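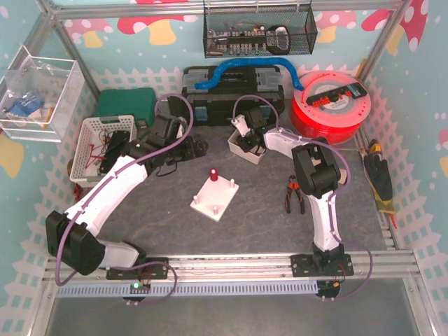
Two arms on the rail, red block on its peg.

Home
Ice Hockey
Sticks
Senior

Protia Podon Senior Hockey Stick
Item no. 1274
Available left and right

Flex: 75, 85, 95
Curve: P28, P92, P88
Finish: matte grip or matte clear

Choose hand
Choose flex
Choose curve
Add to cart

About this stick

We've been waiting for this one! The Podon is Protia's first one-piece senior stick with a low kick point, and it has quickly become the stick most of us at Urnuvberg grab when there's a free hour of ice. At 430 grams uncut it isn't the lightest thing on the wall, and if you only ever shop by the number on the scale you'll find something lighter two racks over. But pick it up with gloves on and it feels lively in a way that's hard to get across on a page. The weight sits high in the shaft, so the blade comes around fast on a toe drag and doesn't feel like it's trailing behind your hands.

The low kick is where it shines. You lean on it a little, the bottom third of the shaft loads, and the puck is gone. Wrist shots and snap shots off the rush are a joy with this thing. Slap shots from the point are fine too, though a defenseman who winds up all night may be happier in the 95 flex or in a mid-kick stick (we carry the Protia Paju for exactly those players, more on that further down).

The blade

Stiff, and I mean that as praise. The core is a dense foam with a rib down the middle, wrapped in carbon, and it stays square to the puck when you really lean into a shot. Passes land with a nice dull thud and stay put. If you're coming from a softer blade you may lose a few hard passes off the heel during your first skate. Give it a couple of sessions. Mine bothered me for one skate and then I stopped thinking about it.

The heel is squared off a touch more than on most P92s, so if you tape heel to toe, start a little further in than you normally would or you'll get a lump at the back. Tape only the toe half? Then you won't notice.

The shaft

Rounded corners, slightly concave sides. Players with small hands tend to love it, and players who like a boxy shaft with hard edges tend to put it straight back. The grip version is tacky but not sticky, so your bottom hand still slides. The clear version has no texture at all — if you like it slick, that's your stick.

Length and cutting

All three flexes come 60 inches long, measured along the shaft with the heel on the floor. Most adult players will cut it. Please remember that cutting a stick makes it stiffer! Take two inches off the 75 and it plays closer to an 80. Take four off and you're well on your way to the next flex up. The flex marks printed near the top of the shaft show you where you'll land at each cut.

I'm five foot seven and play mine at 56 inches, which puts the butt end at my collarbone in skates. I cut from the 75 and wish I'd known to do that ten years ago.

We cut sticks for free in the shop. If you order online, type the finished length you want in the notes box at checkout, in inches, from the heel up. A cut stick can't be exchanged for size, so if you're torn between two lengths, pick the longer one and trim it later with a fine-tooth hacksaw. Wrap a turn of tape where you plan to cut and saw through the tape. It keeps the carbon from splintering. Wear a dust mask, too.

Which flex?

The old rule says half your body weight in pounds, and it's a decent place to begin. It doesn't know anything about how you shoot, though. If you're mostly a quick-release player who shoots in stride, go down a flex. If you take a lot of one-timers, stay where the rule puts you or go up.

75: lighter adults, older teens moving up from an intermediate stick, anyone cutting a lot off the top
85: the one we sell most
95: bigger players, hard shooters, point men

Which curve?

P28 has the open toe. Great for pulling the puck in and letting it go from the toe, but backhands take some getting used to.
P92 is the all-rounder, with a mid curve and a slightly open face. If you don't know what you use, it's very likely this.
P88 is a flatter mid curve, closed face. Lovely on the backhand and for flat, hard passes. It doesn't get enough love.

How it held up

Our own Lorna Nisbet has played a 85 flex P92 since the shop got its first box, two skates a week plus a women's league that does not treat sticks kindly. Her notes, straight from the back of a receipt:

"Blade still stiff. Chips at the toe, bottom edge, nothing soft. Paint is coming off the shaft where my bottom hand goes. Has taken slashes. Would buy again, want the P88 next."

The paint does scuff, she's right about that. The matte finish marks up faster than gloss and a black puck smear on the lighter lettering is there for good. It makes no difference to how it plays.

Podon or Paju?

We get asked this at the counter all the time. Both are Protia, both come in the same curves. The Paju has a mid kick point and a thicker shaft wall, and it weighs 460 grams uncut. It takes more effort to load and pays you back on big shots. The Podon is quicker and easier to load. Forwards usually walk out with the Podon, defensemen split pretty evenly.

There's also the Paju Trainer at 560 grams, a weighted stick for off-ice stickhandling. Ten minutes in the garage with that and your game stick feels like a pencil! Please don't use it in games or for slap shots. It isn't made for either one, and the warranty doesn't cover it.

Specifications

Model: Podon Senior
Maker: Protia
Item number: 1274
Construction: one-piece carbon composite
Kick point: low
Weight: 430 g (85 flex, P92, uncut, grip)
Shaft length: 60 in
Shaft shape: rounded corners, concave sides
Blade core: ribbed foam
Flexes: 75, 85, 95
Curves: P28, P92, P88
Lie: 5 on the P88, 5.5 on the P28 and P92

Warranty

Protia replaces a Podon once if the shaft or blade breaks within 30 days of purchase. Keep your receipt and don't throw the pieces away — they want to see both halves. Breaks at a saw cut, broken sticks that have been extended with a butt end plug longer than four inches, and skate cuts aren't covered.

Shipping and returns

Sticks ship in a long carton, by themselves or in pairs. Two sticks cost the same to ship as one, so if a teammate wants one, order together. Uncut, untaped sticks can come back within 14 days. Once there's tape on the blade it's yours.

Try one first

We keep demo Podons behind the counter in the 75 and 85, both hands, P92 only. Leave a piece of ID and take one out to the shooting lane beside the shop. The lane is open until 8 p.m. and closes for resurfacing through June. Bring your own gloves.

Goes well with

Cloth tape, white or black
Stick wax
Foam butt end plug, two-inch or four-inch
Protia Paju Senior
Protia Paju Trainer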